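Clusport Residents' Forum
Board: Services and Collections
Topic: Change to metal collection at the Dorken Road depot

depot_liaison
Residents are advised that from May the scrap metal bay at Dorken Road will close at 4:30 p.m. The bay will continue to accept household items free of charge. Items that contain oil, gas or refrigerant must be declared at the gate. Questions regarding the change may be posted in this thread.

Fendance_Tenants
The association represents 176 households and wishes to record its objection. A majority of our members do not finish work before 5:00 p.m. The earlier closing leaves them with the weekend only, when the line at the gate already reaches the main road. We ask that one late opening per week be kept.

northside49
I support the earlier closing. Those of us who live opposite the depot have asked for it for years. Metal being dropped into an empty container at 6:30 in the evening is very loud, and a late opening would bring the same problem back.

depot_liaison
Both points are noted. The noise readings taken last fall were highest in the final hour of the day, and this was a factor in the decision. A late opening was considered. It would require a second attendant, for whom there is at present no budget.

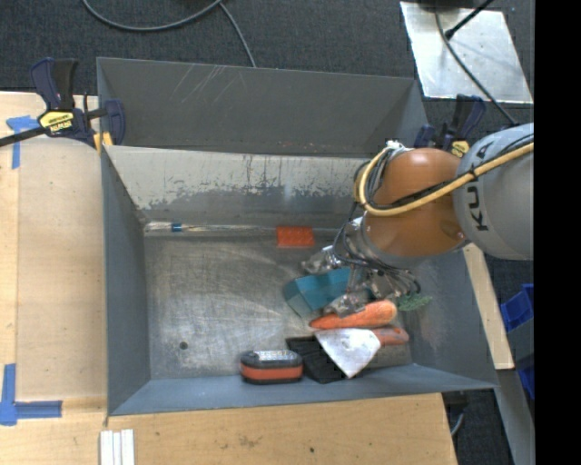 On the matter of the weekend line, the gate will open 30 minutes earlier on both days. Residents with a single small item may use the pedestrian entrance and need not wait with the vehicles.

Fendance_Tenants
The pedestrian entrance has 11 steps. It is of no use to a person carrying a radiator.

depot_liaison
That is correct, and the notice should have said so. The wording will be amended to read "light items."

Sarkar_Lane_Archive
A question on a related subject. Our group has been offered a set of iron railings, believed to date from 1940, and the owner intends to bring them to the depot if no home is found. Can staff set such things aside — or does everything left in the bay become the property of the contractor?

depot_liaison
Once an item has been placed in the bay it belongs to the contractor and cannot be released. Please arrange to collect the railings from the owner directly.

northside49
With respect, this rule should be reviewed. I have seen perfectly sound garden furniture go in. Other towns keep a reuse shelf.

Fendance_Tenants
On this point we agree with the previous poster, although not on the hours. The association will submit both matters in writing.

depot_liaison
Written submissions should be sent to the Services Office, marked "Dorken Road," by the end of the month. Replies are normally issued within 15 working days.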